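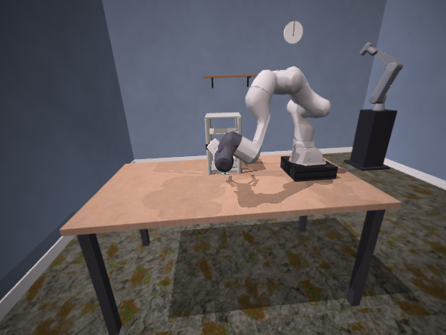
## How should a simulated success rate be reported when two versions of a policy differ by only a few trials?

Our group evaluates a table-top manipulation policy in simulation before any time is booked on the physical arm. The earlier version completed the task in 622 of 1,007 trials and the later version in 632 of the same 1,007. A colleague would like the internal report to state that the later version is better. Is that statement justified, and which figures ought to accompany it?

Starting positions of the arm and of the objects are drawn at random and stored in a list, and both versions were run from that list. Evaluation was carried out in Drurex with its default physics settings.

*Posted by Proler Methods Desk in Robotics and Automation, February*

---

**Weronika Wysocka**

The statement is not justified on those two totals alone. The rates are 61.8 per cent and 62.8 per cent. With 1,007 trials, each carries a 95 per cent interval of three percentage points on either side, and a gap of one point falls well inside that. If the two sets of trials had been independent, the correct wording would be that no difference was detected.

Your trials are not independent, however, and this works in your favour. Both versions were started from the same stored list, so each trial in one set has a partner in the other. You should therefore set the totals aside and sort the pairs into four groups:

- both versions succeeded
- both versions failed
- only the earlier version succeeded
- only the later version succeeded

The first two groups say nothing about which version is better. The comparison rests on the last two, and the usual procedure is McNemar's test, in its exact form if those groups are small. You already know that they differ by ten. If the later version gained ten trials and lost none, that would be fair evidence of an improvement on this list. If it gained eighty and lost seventy, the same net result would be well within chance, and the more interesting finding would be that the two versions behave quite differently while scoring alike.

I would ask for the following in the report:

1. The number of trials and the number of successes for each version, as whole numbers.
2. An interval for each rate. The Wilson interval is suitable.
3. The sizes of the two groups in which the versions disagreed, with the test result.
4. The rule by which a trial was counted as a success, including the time limit.
5. The version of the simulator and any setting that was changed.

The fourth item is omitted more often than any other. A rule that checks the object's position at the final step and a rule that accepts the goal position at any step can give very different rates from the same recordings.

One limit should be stated openly. The test tells you about these two trained versions under these starting conditions. It does not tell you whether the change you made to the training method would help again if training were repeated.

---

**Borkowska_Lab**

Run more trials. It is simulation, so they cost very little. We leave ours overnight and read the result at 8 a.m. With enough trials the interval becomes as narrow as you like and the argument goes away.

> *Comment from Weronika Wysocka:* More trials will narrow the interval, and I have no objection to them, provided that the number is fixed beforehand. Adding trials until the preferred version comes out ahead is a different matter and will produce false findings. A narrow interval also leaves the question of repeated training untouched.

> *Comment from Borkowska_Lab:* Agreed on fixing the number first. We do.

---

**Sayaka Sugiyama**

I support the first answer and would add two points on the design of the evaluation, as both affect what the report may claim.

The first concerns training seeds. Where a claim is made about a method, the method should be trained several times from different random seeds and each resulting policy evaluated separately. In the Liter study, on which I worked, we trained five policies per method and ran all of them on one fixed list of starting conditions. The spread between seeds was larger than the gap between the two methods we had set out to compare. Had we trained each method once, we would have published a ranking that depended on which seed happened to be used. Five is a small number and I do not offer it as a standard, but it was sufficient to show us the problem. Please report every seed in a table, including the poor ones. An average by itself conceals too much.

The second concerns the surroundings in the simulator. The room in your view has blue walls, a patterned floor, a wall clock and a second arm on a pedestal behind the table, and the main arm throws a strong shadow across the table top. If the policy takes camera images as input, such things form part of what it learns from, whether or not they matter to the task. I would set aside a group of trials in which the lighting direction, wall colour and background objects are changed while the starting conditions are held as they are. The rate on that group should be reported next to the main rate and not merged with it. If the policy uses only joint readings and object positions, this step may be left out, and the report should say so.

With regard to the physical arm, I would advise against presenting the simulated rate as a forecast. What simulation can reasonably offer is an ordering of candidates, and even that ought to be checked. Choose a few policies that are well separated in simulation, run them on the hardware, and see whether the order is preserved. Two versions that sit one point apart are poor candidates for such a check – hardware trials are too few to separate them.

A form of words that our reviewers have accepted is: "On a fixed list of 1,007 starting conditions, version B succeeded in 632 trials and version A in 622. The paired comparison is given in the table. Each version was trained once, and no claim is made about the training method."

> *Comment from Proler Methods Desk:* We are grateful for both replies. The paired groups can be recovered from our logs and will be added to the report, and the suggested wording will be used until further seeds have been trained. The policy does take camera images, so the changed-background group will be prepared as a separate list.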